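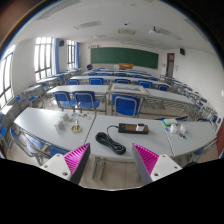 Photo: K. Sezer / Zuranbridge workshop notes, October

Thread: Table clearing as a benchmark, are we there yet?

ksezer
The Zuranbridge task list now has "clear a classroom table" as a chore. Coiled cable to the bin, small boxes to the shelf, power strip stays put. Our Clumero policy did 142 attempts on the bench. Boxes are fine. Cable success is 30 percent, and most failures are a finger closing on one loop and dragging the rest.

torque_lurker
30 percent on a black cable in a loose bundle is better than I'd expect. Does it unplug anything first?

ksezer
No. Unplugging is scored separately and we have no number worth posting.

mill_and_lathe
Then it can't do the chore. I run a shop floor. If a person tidied a bench and left everything plugged in, I'd send them back. Sorting boxes is what our Ertürk feeder already does, at fixed positions.

rukhsana_a
Fixed positions is the whole difference. Look at the right side of a table like the one below. Upright box, card lying flat, small packet, white scraps. Four grasp strategies before you get to the decision about what is trash. 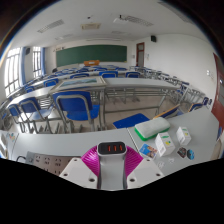

Right half of the desk: container with green base, two small boxes, card, scraps.

mill_and_lathe
A kid clears that in 40 seconds.

rukhsana_a
Agreed. Our Cleltineo arm needs 11 minutes for a comparable table, with one human reset. I wouldn't sell it. I would still call it partial capability.

torque_lurker
What does it do with the flat card?

rukhsana_a
Slides it to the table edge and pinches the overhang. Works on card stock. Thin paper buckles.

ksezer
Same problem with our ribbed pads. I disagree on the reset, though. If a human touches the table, we log a fail.

rukhsana_a
Then log it as a fail and post the time anyway. Both columns are useful.

mill_and_lathe
Post the unplugging column too.

ksezer
Will do after the next batch.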